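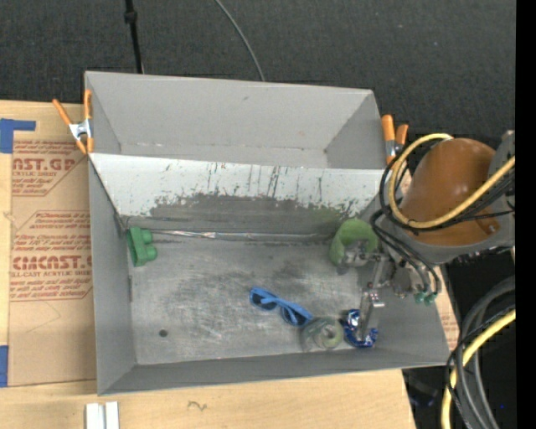
Scuffed gray bin liner, white finish rubbing off: repaint, replace or ignore?

Posted by Embla Wikström in Sorting, Storage & Small Repairs

I run the lost property desk at a public swimming pool, which is a grander title than the job deserves. People leave things behind, I put the things in a divided bin, and in theory people come back for them. In practice I am the legal guardian of a great many single flip-flops.

The bin has two sections. One is in decent shape. The other takes all the punishment, and the white finish on the divider has worn away to dark gray along the lower part. The floor is scratched and smudgy too. None of this bothered me until May, when we got a new manager, Reijo Lahtinen, who is a nice man with opinions about surfaces. He wants it "looking fresh" before the summer season and has given me a budget that would cover a sandwich, provided I skipped the cheese.

I've been offered a can of Brillunness touch-up enamel left over from somebody's radiator. Is it worth doing? Would it hold up to keys, goggles and the occasional padlock being dropped in from a height? And if I do paint, do I have to strip the whole divider or can I just do the worn bit? A new one from the Vuorinen catalog is 842, and I would have to explain that number to Reijo out loud.

Also, there's a small round hole in the floor of the busy side. Fill it or leave it?

Oskari Pelkonen
I've refinished a fair number of shop counters and a few things like this. The short version is that paint is the easy part and you'll hate everything before it.

What kills touch-up jobs on a surface like yours is the border. If you paint only the worn patch, you get a ridge where the new paint climbs over the old, and the first set of car keys will find that ridge and start peeling from there. You have to feather the old finish back until you can run a fingertip across it and feel nothing. By the time you've done that along a ragged border, you've sanded most of the panel, so you may as well do the lot.

Before any of it, degrease. Pool stuff means sunscreen, and sunscreen is on everything anyone has ever owned. Dish soap first, rinse, dry, then wipe with mineral spirits and let that flash off. If you skip this your enamel will bead up and sit there looking at you. Wear a mask when you sand, and if nobody can tell you how old that finish is, get a lead test kit from the hardware store before you make dust out of it.

Then a metal primer if it's bare metal underneath, 2 thin coats of color with a light scuff between, and leave it alone for a week. A week! The can will say you can handle it the same evening. The can is talking about handling, and you are talking about padlocks.

As for radiator enamel, it's made to be warm and ignored. It'll look lovely until the season opens. I'd put the money into a rubber mat cut to fit the floor, and a strip of the same stuff glued to the divider. Covers the ugly, takes the knocks, and you can hose it off in the parking lot.

Leave the hole. It may well be for drainage, and if you store wet swim gear you want it. Cut a matching one in the mat.

Wondimu Shiferaw
just flip the divider around if it comes out? worked on mine

Jouko Ikonen
I managed a bus station lost and found for longer than I like to say, and I'd like to speak up for doing nothing.

We had a bin refinished once. It cost 678 and came back beautiful. Within a month it looked exactly as it had before, except that now there was an invoice. People looking for their lost umbrella do not inspect the container. They look at the umbrella, and then they tell you it isn't theirs, theirs was nicer.

If your manager wants fresh, wash it, put a clean printed label on the front, and clear out everything past the holding period. A half-empty bin looks newer than a painted full one. I'd bet half your contents have been there since last year. Check what your local rules say about how long you have to keep things, then be ruthless about the flip-flops.

If he still insists, Oskari's mat is a good idea. Get the ribbed kind. Earrings vanish on the smooth one for some reason.

Embla Wikström
Thank you all. Wondimu, it doesn't come out, I have now tried this with some force and a ruler. Going with the mat and the purge. Reijo has asked whether the mat comes in blue.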